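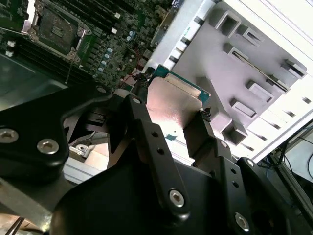 Swapping the processor in an old tower: leave the socket open or close it while I wait?

4 min read

sarside_shed wrote:
Evening all. Long-time reader, and I've finally got the lid off a computer of my own, so please be gentle. The picture up top is where I've got to. The chip is out of the board, the socket is sitting open with its silver frame and lever, and I've made myself a cup of tea because my nerves have had enough. The tower came from my brother-in-law, who got it from his work when they cleared out the Sarside office, and I'd like to get a few more years out of it for the grandkids' homework and my own endless photo sorting.

The replacement processor is in the mail and won't be here until some time in February. Do I leave the old one out and close everything up, or put it back in and go on using the machine? I also have a tube of Pluleo paste that was in the drawer when we moved house, and I've no idea if that stuff goes off. Any advice gratefully received, and sorry for the essay!

magpie_lane wrote:
Welcome, and good on you for having a go! Put the old chip back in, I say. An open socket is a worry. Those little contacts don't forgive a dropped screw or a stray sleeve, and a chip sitting in its place is the best cover there is. Line up the corner marker, let it settle under its own weight, no pushing, then bring the frame and lever down. It always feels like too much force the first time, and I still hold my breath.

toastrack65 wrote:
I'd go the other way, with respect to magpie. Every time you take a chip in and out you're giving yourself another chance to drop it, and it's the dropping that does the damage. If you've still got the plastic cover for the socket, pop that on, close the lid of the case and put the whole thing on a high shelf until the parcel comes. I did just that with mine over a whole winter and it came to no harm. Hold the chip by its edges, same as you see in the photo, and keep your fingers off the underside.

magpie_lane wrote:
But who keeps the plastic cover? Mine went out with the recycling years ago, and I'd bet an office machine hasn't seen its cover since the day it was put together. And sarside wants to use the computer in the meantime, which you can't do with it up on a shelf!

toastrack65 wrote:
Fair point about using it. I'd read that bit too fast. If the photos need sorting, then back in it goes.

kettle_and_bolts wrote:
Can I put in a word about the paste, as you've both sailed straight past it? Bin the old tube. I had one from the back of a drawer that came out as clear oil first and then a sort of dry crumble, and I spent a whole evening cleaning it off again. A new one is a few dollars at Krasniqi if you have one near you. Wipe the metal top of the chip with a lint-free cloth and a bit of isopropyl, let it dry properly, then a blob the size of a small pea in the middle. The cooler spreads it for you when you screw it down. Do the screws a little at a time, corner to opposite corner, or it'll sit crooked.

sarside_shed wrote:
Oh, you're all very kind. No plastic cover that I can find, and I've been through the box twice. The old chip is going back in tonight, and I'll pick up fresh paste in the morning before I put the cooler on. Does it matter which way round the fan plugs in? The plug looks as if it could go either way and I don't want to force it.

kettle_and_bolts wrote:
There's a little ridge on the plug that lines up with a tab on the board, so it'll only slide on nicely one way. Look for the header marked for the CPU fan, as there's often another for the case fans close by and it's easy to mix them up.

toastrack65 wrote:
And take a photo of all the cables before you close up. I've got an album of nothing but the insides of computers, and I've gone back to it more often than to the holiday ones.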